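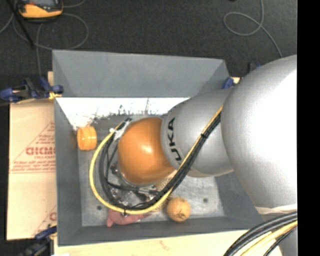 What changes for water customers in Avgate when the new tariff comes in? The flat yearly charge ends in June, and every property with a working meter will be billed on the volume it uses.

The change was confirmed on 20 Dec 2018 by Triseck, the company that supplies Avgate and the villages on the Issa side of the valley. It applies to homes and to small business premises. Larger industrial users are on separate contracts and keep their present terms until those contracts run out.

Under the present arrangement, a property without a meter pays a fixed sum set by its size band. A property with a meter can choose between the fixed sum and a measured bill. The choice will be withdrawn. Metered properties will pay a standing charge plus a rate per cubic metre, with a separate line on the bill for waste water. The waste water volume will be taken as a fixed share of the supply volume, as it is now for customers already on measured bills.

Triseck says 900 properties in the supply area still have no meter. Most are in the older terraces in the centre of Avgate, where two or more houses share one supply pipe. Fitting a meter there means splitting the pipe at the boundary, and 516 of the properties need this work. The remainder can take a meter in the existing stop tap chamber, or inside the house where the pipe enters.

The contract for the fitting work has gone to Grirketti. Streets will be done in blocks, starting at the lower end of the town. The supply to each house will be off for part of one day, and notice will be given by card through the door. Where the pipe has to be split, a section of pavement will be opened and made good afterwards. Work on the inside of a property can only go ahead with the occupier present.

A property that has no meter by June will stay on the fixed charge until one is fitted. Where a meter can't be fitted at all, for example in some divided buildings, an assessed charge will be used. It is based on the number of bedrooms and is reviewed when the occupier changes.

Meters will be read twice a year. The new units send a reading by radio to a passing van, so the reader does not need to lift the cover. Older dial meters stay in use until they fail or reach the end of their service life, and will be read by eye. Customers can send in their own readings between visits.

A leak on the customer's side of the meter will be charged as use, with one allowance per property if the leak is repaired within 26 days of being reported. The allowance covers supply and waste water. It does not cover leaks from taps, cisterns or garden fittings.

The rates themselves have not been set. Triseck will publish them with its yearly scheme of charges, and they will be printed on the first bill after the change. Landlords who pay for water as part of the rent have been asked to give the company the name of the bill payer for each unit - forms are available from the Avgate office and by post.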